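The **Prendholm swap shelf** is a long-running free exchange in the market town of Prendholm, where residents leave small household goods for anyone to take. It began in May with a single plank outside the Cosgrove bakery and now fills 30 metres of the old corn hall, a wonderful thing to walk along on a busy morning!

## What is exchanged

Phone cases, jars, picture frames and odd saucers make up most of the stock, with books kept on a separate rack by the door.

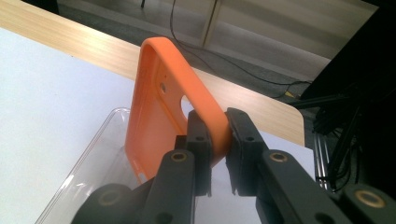 The rules are pleasingly short. Goods must be clean and whole, and anything unclaimed after 2 weeks goes on to the Mutico reuse store across the river. The record for one day is 841 items, set during the Hera street fair, when the queue reached the bridge.

## Storage and sorting

Early on, everything was heaped in cardboard boxes, and finding a matching lid could take half an afternoon. Open bins came later and made browsing far more fun.
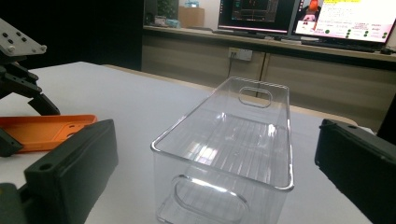 Readers of the town newsletter didn't all agree, and one letter grumbled that the heaps had been half the pleasure, like a jumble sale that never closed.

## Similar schemes

Swap shelves have spread to 114 villages in the surrounding valleys, each with its own habits (one takes only garden tools, another only wool). 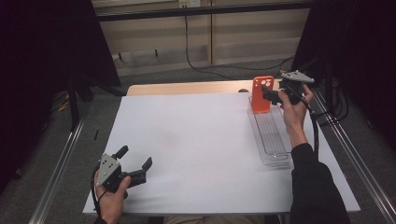
Most of these smaller shelves have no hall to use and set up wherever there is room. A plain white top laid over a wooden table does the job very nicely, and it can be lifted off and stored flat until the next swap. The newest opened on 24th October, in a disused bus shelter.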